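I have been wearing the Garkance pack four shifts a week since December, so I figure I'm allowed an opinion by now. If you haven't run into one, it's a backpack rig with a hand-held gripper on the end of it. You do a job with the gripper, the job gets recorded, and later on a robot arm gets taught from what you did. I used to be on the packing line at Bovport. Now I'm one of the people the arms learn from, which still sounds weird when I tell my mom.

First thing, the straps. They're good! I have bad shoulders and expected to hate them, but the chest buckle sits low and you can get the whole thing on alone. The waist belt is another story. It creeps up every time you bend, and by lunch I've usually given up and left it open.

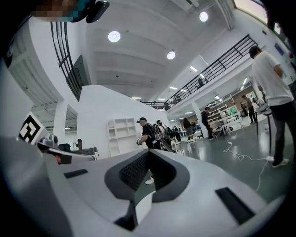
The gripper takes longer to like. My first week I could barely fold a towel with it, and my thumb was sore right up to Wednesday. Then something clicked and I did 142 good takes in one shift (the target is 12 an hour, so yes, I was showing off). The pads hold on to cardboard and cloth really well. Anything shiny slides right out - spoons are the worst - and I'd pay for a softer set out of my own pocket. We tried the Zalus one for a couple of days too. Lighter, nicer trigger, but the battery door popped open on me twice, so back it went.

As for the job itself, I'm on my feet more and lifting a lot less. The talk is different too. On the line you couldn't hear anyone, and now we stand there arguing over the best way to pick up a sock. Radosław Kaczorowski, who trained me, does everything at half speed and his takes almost never get thrown out, which drives me nuts. Pay went up a little. What I don't love is that the old line is down to one crew, and those guys look at our packs a certain way in the parking lot. I get it.

Price is 600 a month per pack on the lease, battery included. Four stars from me, and I'd go higher if they fixed that belt. Get the long cable, the short one is useless if you're tall.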